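Chamada de participantes: comparação de garras e controladores para braços robóticos

O laboratório Idia procura 6 pessoas para participar na comparação de duas garras, Fido e Grorix, em tarefas com louça. Não é necessário ter experiência em robótica. Pedimos só paciência e boa coordenação das mãos.

Cada participante vai comandar dois braços à distância, com dois controladores diferentes, e depois preenche um questionário curto sobre o cansaço e a precisão que sentiu. As sessões são de tarde e duram no máximo 5 horas, com pausas.

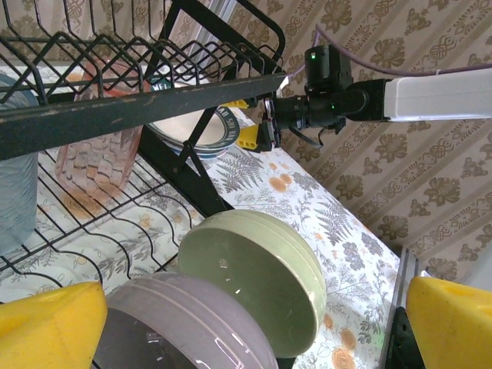 Os dois braços junto ao escorredor preto, sobre a toalha estampada.

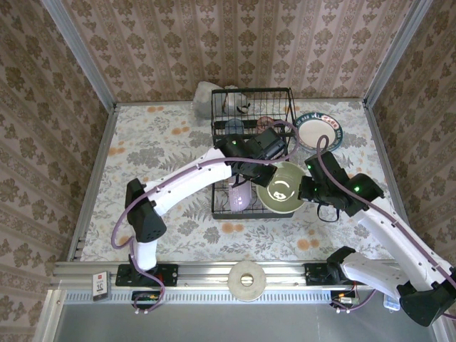
Desde setembro já registámos 1.963 tentativas, mas todas foram feitas por pessoas da nossa equipa, e por isso faltam-nos mãos novas. Os pratos são a parte mais difícil do ensaio, e quem nunca usou um braço recebe antes um treino de uma tarde.

Condições: ter mais de 18 anos, compreender português ou inglês e estar disponível em dois dias da mesma semana. A participação é paga no fim da segunda sessão. Quem usa óculos pode participar sem problema.

As candidaturas são aceites até 2020-12-01, na receção do Idia ou pelo formulário desta página. Por favor, indique no formulário se é canhoto.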